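Search this blog
Type and hit enter

Sunday, August 12, 2018
Posted by Evangelia Theodorakopoulos

So the budget is due and I've spent most of my weekend with a spreadsheet, a pot of coffee and a very patient dog. Those of you who have followed along since January know the question: do we buy one nice arm for the Hikville workshop, or two cheaper ones, and how much of the money do we hold back for all the bits that go with it?

I started out wanting two (of course I did!). Then Pylyp sat down with me and we wrote out everything an arm needs before it can pick up so much as a piece of fruit – a mount, a power supply, spare fingers, a camera to look down from above, a decent computer – and my lovely round numbers went all to pieces. The spare fingers alone are 36 dollars a pair, and I want 6 pairs, thank you very much, having met our students.

What has helped most is doing the work in simulation first. It costs us nothing but electricity, and we can try out a gripper before we pay for one.

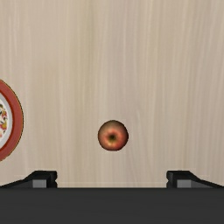
Page last changed: August 2018

The job there is the apple and the plate, with the gripper open wide and the camera looking straight down. It's such a plain little task, and I've learned more about shopping from it than from all the catalogs on my desk. Look at how much wider that opening is than the apple! I had been ready to pay extra for the Drustasus gripper and its bigger reach, and now I think we can live happily with the regular one. I'd sooner put the difference toward the computer, which has to draw all that wood grain 100 times over while Zoriana tries out her settings.

The other thing I keep going back and forth on is the support plan. Brirnus wants 56 dollars a month for theirs, and Tamara thinks we should skip it the first year and see how we get on. I'm a worrier, so I've left it in, but in a lighter color, if that makes sense. Yevdokiia gets the sheet tomorrow and she'll have opinions, bless her.

If you've bought a small arm lately, do write and tell me what you forgot to budget for. I still don't have a line for cables.

Recent posts
Two arms or one?
Our visit to Didenko
Shelves, at last
What I spent on the workshop in January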